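Looking After a Wooden Bench Top

September 3, 2018

A wooden work surface will last for decades if it gets a little attention a few times a year. Most of the damage people blame on age comes from standing water, old glue and the wrong cleaner. These tips apply to garage benches, craft tables and kitchen counters, with a few differences noted along the way.

Daily cleaning

Brush the surface before you wipe it. Grit dragged under a damp cloth leaves fine scratches that show up as gray lines later on. A cheap paint brush with soft bristles gets into corners better than a hand broom.

Wipe with a cloth that has been wrung out hard, then go over it with a dry one. Dish soap is fine in small amounts. Skip bleach, ammonia and anything sold for glass. On a kitchen counter, wipe up vinegar, wine and tomato juice right away.

Dried glue

White and yellow wood glue can be softened with a warm, damp rag laid over the spot for a few minutes. Lift it with a plastic scraper held nearly flat. Epoxy has to be scraped dry and the mark sanded out. A sheet of baking parchment under the job saves most of this work.

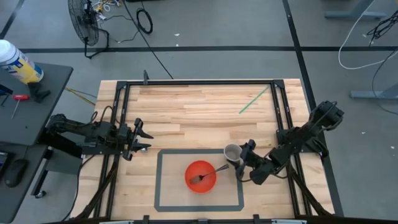 Light wood bench top with a black metal frame around the edge.

Pale wood shows every coffee ring and pencil mark, but it is also easier to spot-sand without leaving a patch. Start with 150 grit on a flat block and go with the grain. Stop as soon as the mark is gone. Vacuum the dust, wipe with a barely damp cloth and let it dry overnight before you put any finish on.

Where wood meets metal, dust packs into the corner and holds moisture. Run an old toothbrush along the joint whenever you clean the top. If there are bolts, check them in February, when heated indoor air has shrunk the wood as far as it is going to, and snug up any that turn easily. Don't crank them down. The wood will swell again in summer and needs somewhere to go.

Oil or varnish

Oil is easy to repair and needs doing more often. Varnish holds up to spills but has to be sanded back when it chips. For a bench that gets hammered on, use oil. For a desk or craft table, either one works.

To oil a top, pour a small puddle, spread it with a lint-free rag and wait 20 minutes or whatever the can says. Wipe off everything that has not soaked in. Three thin coats beat one thick one, which will stay sticky for weeks. I use a plain hardwax oil from Trumeck, and a quart has done roughly 6 coats on my own bench. For surfaces that touch food, buy a product labeled for that use.

Lay oily rags out flat outdoors until they are stiff, or put them in a metal can filled with water and close the lid. Rags left in a pile can catch fire without any help.

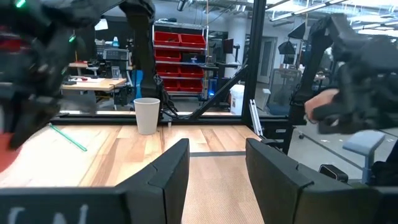

By the editor, Cliledstead Home Workshop Pages

Seams and small gaps

A thin gap between two boards is normal and often closes by itself when the weather turns humid. Leave it alone for a full year before deciding to fill it. If crumbs or sawdust collect there, clean it out with a wooden toothpick or the corner of a stiff card. A knife blade will widen the gap.

If you do fill, use a flexible filler a shade darker than the wood. Hard filler cracks the first winter. Press it in with a putty knife, wait until it is dry all the way through and sand lightly.

Dents

Put a few drops of water on the dent and wait 4 minutes. Cover it with a damp cotton cloth and touch it with the tip of a hot iron for a few seconds at a time. The steam swells the crushed fibers. This works on bare or oiled wood. It will turn varnish white.

Cuts do not steam out, since the fibers are severed. Sand them, or live with them.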